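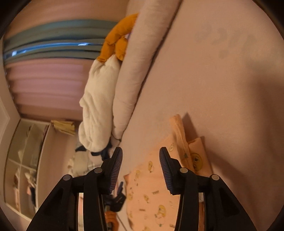
Peach printed garment on the bed, both jaws open.

The third draft of the good practice guide landed on Thursday. It runs to 27 pages, which is 11 more than the second one, and I have now read it twice, once at my desk and once on the sofa with a biscuit. It got no better on the sofa.

For anyone who has wandered in from the knitting posts: I spend part of my working life teaching people to record household handling tasks with hand-held grippers, so that a robot can be trained on them later. Folding, mostly. A few firms do this now and they would like a common set of rules, so Clikcombe and Zirholm put their heads together in the spring and the guide is the result. I was asked for comments. I sent mine back in a grumpy email and have been told they were "noted".

I'm not against rules. I've sat through enough sessions where everybody did as they pleased and the whole lot had to be thrown away. But I do think a rule should come from somebody having tried it, and a good half of these read as if they were written by a person standing at a clean table under office lights.

Take section 4, "Preparation of the work surface". The surface must be flat, rigid, matt and of one colour. Well, a bed isn't rigid. People fold clothes on beds. They do it on the sofa arm, on their knees, on top of the tumble dryer with the door hanging open. If the robot is going to be sold to people who live in houses, I can't see the sense in training it for a bench. Fahad Rizvi, who drafted that section, told me it was there for "comparability". I asked him what was being compared with what, and he said he'd come back to me. That was in September.

Then there's 4.3, on background items. All loose items not part of the task are to be removed from view. Toys, cushions, other laundry, curtains "where practicable". I would love to meet the person who takes down their curtains to fold a top. We tried following it to the letter for a morning at Trostthorpe and spent far longer moving things about than folding. By the end the bedroom looked like nobody had ever slept in it.

Naveed Kiani argues the other side of this and he argues it well, so I'll give him his due. His view is that you start tidy and add mess in known amounts, otherwise when something goes wrong you can't tell whether it was the cloth or the teddy. Fair enough for a lab. My trouble is that nobody ever gets to the second stage. The money runs out in the tidy stage, every time I've seen it tried.

Section 6 is about the garments themselves and here I'm less cross. Plain fabric is "preferred", patterned fabric "permitted with a note". The thinking is that a busy print gives the software lots to latch on to, so the results look better than they ought to. I half believe that. I also half believe the opposite, that a lot of small printed faces going round a fold is about the hardest thing you could ask it to make sense of.

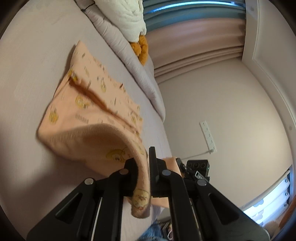

Either way a note in a spreadsheet won't settle it. What I asked for was simple: say in the guide what share of the garments should be patterned, and make everybody stick to it. The reply was that this would be "too prescriptive", from the same document that wants a view on my curtains.

The part I'd keep is section 7, on grip. Manuela Gentile wrote it and you can tell she's done the work. Close on the cloth, pause, then lift. Don't drag a fold across the bed to save yourself a second pinch. Let go fully before moving off. If you lose the edge, leave the attempt in and mark it as lost. That last one matters more than everything in section 4 put together and it gets a single line. The temptation to bin the bad attempts is enormous, and a set made up only of good folds teaches very little about what to do with a bad one.

I have one quarrel with her, over the rest breaks. She has one every 16 folds, which is fine for T-shirts and hopeless for a duvet cover. My wrist would like a word. Go by the clock, I say.

And finally the sign-off sheet. Each session needs one, filled in by the person recording and checked by a second person who must not have been in the room. Checked against what? They weren't there! Last year I was sent a folder of 690 of these from another outfit, every box ticked in what looked to me like the same pen. I don't call that a standard – I call it a lot of paper.

Comments on draft four are supposed to open soon. I'll send the same email again with the spelling corrected.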